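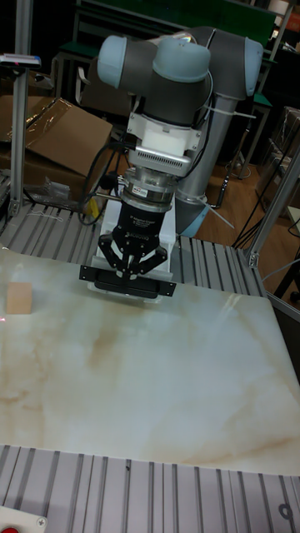 Issue 2, page 5

Guerra Course in Home Surfaces and Small Fittings
Notes to the lecture of Tuesday, April 15, 2025
Marble pattern, white trays, handles

In the last lecture we spoke about wood grain. Today we continue with stone patterns, and after the break we come to trays and their handles. Please bring these notes again in May, when we do the cleaning exercise.

1. What we mean by "marble pattern"

In this course I write "marble-patterned" for every surface which shows the drawing of marble, if it is stone or not. A customer will say "the marble table" in all cases, and you should not correct him before you have examined the table yourself. From a distance the eye is easily mistaken. Look first at the edge. In natural stone a vein normally goes on from the face into the side. In a printed surface it often stops at the edge, or the edge has a pattern of its own. Then look for a repeat. If the same fork of a vein comes again at a regular distance, you have a print before you.

The color of the ground is described before the color of the veins. For our tabletop the correct entry in the record is: ground cream to pale greenish white, veins tan and brown, surface glossy. Do not write "white marble" only. With such an entry it is not possible to order a matching piece later.

2. Gloss

A glossy surface makes a small room lighter, but it also shows every lamp as a reflection. When you judge the color, change your own position until the reflection is no longer on the part you want to see. Students often write a vein as "faint" where there was only light on it.

Scratches in a high gloss are seen best from a low angle. For natural stone, a fine scratch may be treated with wet paper, grade 2000, in small circles and with little pressure. On a printed surface this is forbidden. The paper takes off the protecting layer and the dull place stays for ever. If you are not sure which one you have, leave the paper in the box.

3. Corners

A rounded corner is safer for the hip and for the sleeve, and it does not break so easily when the table is carried through a door. It has one disadvantage: two tabletops with rounded corners leave a gap when they are put together, and crumbs collect there. Ask the customer how the table will stand before you recommend the one or the other.

4. Trays

A tray for small things needs a rim. The height of the rim depends on what will be kept inside. For pencils and keys a low rim is enough, and the hand reaches the things more comfortably. For glass bottles take a higher one.

White is a good color for a tray with small parts, as a dark thing on the white floor is found quickly. It is also a color that wants more cleaning.

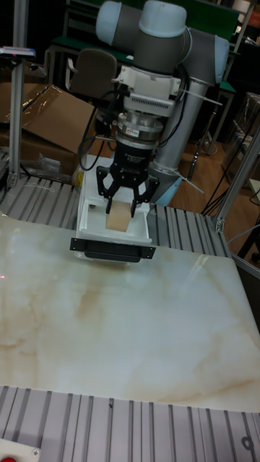
A rim on all sides keeps the contents together when the tray is pulled forward, and this is also the moment when a good handle becomes important. A black handle placed horizontally across the front of a white tray can be seen immediately, also by a person with weak eyes. It gives room for several fingers, which a round knob does not.

When you put in a small block, lay it down flat and do not let it fall. The corners of a hard block leave marks in a soft tray floor. Look also in the corners of the tray before you start. Little objects like to stay there and they are forgotten.

5. Care of the fittings

Bolts of handles become loose with use. Check them twice a year and tighten them by hand. For the front of the tray use a damp cloth with Certon soap, and for the glossy tabletop Clarilex without water. Do not exchange the two. The Lerkska catalog has the spare handles, but please measure from the center of one hole to the center of the other, not from end to end of the handle.

Homework

Describe one table and one tray in your home, in full sentences. Ground color first, then veins, then gloss, then corners. For the tray: color, rim, handle. Two pages, with your name on both.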